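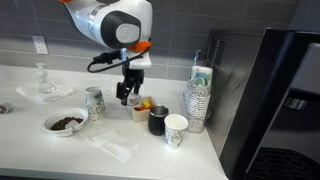
Procura-se pessoa para a copa do escritório (tempo parcial)

Local: Sillari, piso da copa e zona de trabalho aberta
Início: setembro
Horário: manhãs, com possibilidade de estender até depois do almoço
Remuneração: 1697 euros em cada dois meses, mais subsídio de refeição
Candidaturas até: 2022-08-12

Vou escrever este anúncio de outra maneira, porque o anterior falava em "experiência de café transformadora" e trouxe-nos trinta currículos de gente que queria ser barista de competição. O trabalho é tratar de uma bancada. É uma bancada branca, comprida, encostada a uma parede de azulejo cinzento, e tudo o que o escritório bebe de manhã passa por ali. Quem vier vai mantê-la limpa, abastecida e utilizável. Se isto lhe parece pouco, provavelmente nunca viu uma copa partilhada às onze e meia.

Em que consiste o trabalho

Ao chegar, limpar a bancada de uma ponta à outra e verificar os copos de papel. Repor as pilhas, sempre de boca para baixo. Recebemos os copos da Plasitz em caixas de 1000 e já tentaram convencer-me de que uma caixa dá para o mês inteiro. Não dá. Deu uma vez, em pleno agosto.

Esvaziar as borras de café. Há quem as guarde em taças com a intenção de as levar para as plantas de casa, e respeito a intenção, mas ao fim do dia vão para o lixo orgânico, taça lavada e arrumada. Se alguém reclamar, mande falar comigo.

Lavar os copos reutilizáveis que ficam abandonados. Cada pessoa devia lavar o seu; há um e-mail sobre isto desde que entrei na empresa e não conheço ninguém que tenha mudado de hábitos por causa dele.

Limpar os frascos com doseador, trocar os panos e guardanapos, passar um pano nos azulejos junto às tomadas (pano bem torcido, por favor) e arrumar as caixinhas de petiscos e miudezas que vão aparecendo na bancada sem dono.

Fazer a lista de compras e entregá-la à Olesia Nechyporuk, que trata das encomendas. O teto mensal é de 292 euros. Sim, é curto. Também acho.
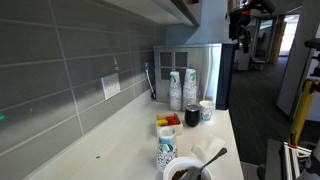 Os copos são, aliás, o assunto sobre o qual vai ouvir mais opiniões. O Spyros Andreadis defende que as pilhas altas poupam espaço. Eu defendo que uma pilha alta é uma pilha à espera de um cotovelo. Até haver um armário decente, quem ocupar o lugar decide a altura, e prometo não me meter.

O que não faz parte do trabalho

Reparar máquinas. Se alguma coisa fizer um barulho estranho, liga-se para a Hullex, que tem o contrato de manutenção e que por norma aparece, embora nem sempre na semana que anunciou. Também não faz parte servir cafés à secretária, organizar aniversários nem receber encomendas pessoais. Vão pedir-lhe as três coisas. Pode dizer que não.

O que pedimos

Capacidade de manter uma rotina sem que ninguém esteja a ver. Português suficiente para ler um rótulo de detergente e para responder a quem deixa colheres no lavatório; inglês ajuda, porque metade do piso não fala outra coisa. Experiência em copas, cafetarias ou limpezas é útil. Cursos de certificação em bem-estar organizacional não contam nem a favor nem contra.

Não pedimos "paixão". Não sei como se mede e desconfio de quem a declara por escrito a respeito de copos de papel.

O que oferecemos

Contrato de um ano, com o primeiro mês à experiência para os dois lados. Café à vontade, de qualidade que considero aceitável e que o Tadeusz Zawadzka considera excelente; prove e forme a sua opinião. Calçado de trabalho pago por nós. Os recursos humanos pediram-me que mencionasse o "ambiente dinâmico". Fica mencionado.

Como concorrer

Envie uma mensagem curta, até 2000 caracteres, para a Ffion Sayce, nos recursos humanos da Sillari, ou entregue-a em papel na receção com o nome dela no envelope. Dispensamos fotografia e carta de motivação. Diga-nos onde trabalhou, que horário lhe convém e o que faria primeiro se encontrasse a bancada cheia e faltasse um quarto de hora para uma reunião. Não há resposta certa, mas há algumas erradas, e "enviava um e-mail a todos" é uma delas.

Quem passar à fase seguinte será convidado para uma manhã de trabalho na copa, paga, comigo presente. Respondemos a todas as candidaturas, incluindo as recusadas. Sei que todos os anúncios dizem isto, por isso, se não tiver notícias nossas, telefone para a receção e peça para falar comigo.

Selorm Nartey
Serviços gerais, Sillari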